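Gripper pads slipping on soft leather: new pads or a different gripper?
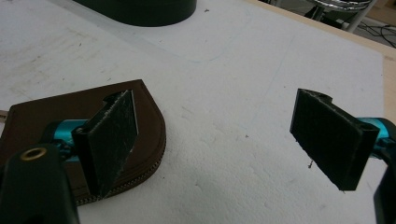 Eltadstead Robotics Club, Help Desk

Posted 21st November by Randa Harb

I'm comparing two hand-held grippers for picking up small soft items. Ours has flat black fingers with gray textured pads, and the pads look worn and a bit frayed at the edges. The test item is a brown leather zip pouch, laid flat on a white board. With the Clurnon I get a good lift on maybe every other try. The Hondenora does better but it marks the leather. Should I replace the pads first or give up on the Clurnon for this job?

3 shares

Answer 1 (12 votes)
Replace the pads before you compare anything. You can't judge one gripper on old pads against another on new ones. We got more than 900 grips out of our last set and the drop-off was gradual, so we missed it. Clean the backing with alcohol and let the glue sit overnight. Then run 200 lifts on each gripper with the pouch in the same spot. Also try coming in across the narrow way. A flat pouch gives the fingers very little to close on, and the zipper side is stiffer than the middle.

Answer 2 (2 votes)
Get the Obeidat silicone ones. Way better.

Answer 3 (0 votes)
Is the closing force the same on both? I had marks on vinyl until I turned mine down in March. Don't know about leather.

Related questions
Camera loses focus when fingers close
Best glue for silicone pads
Clurnon controller drops connection
Picking up flat cloth without a table edge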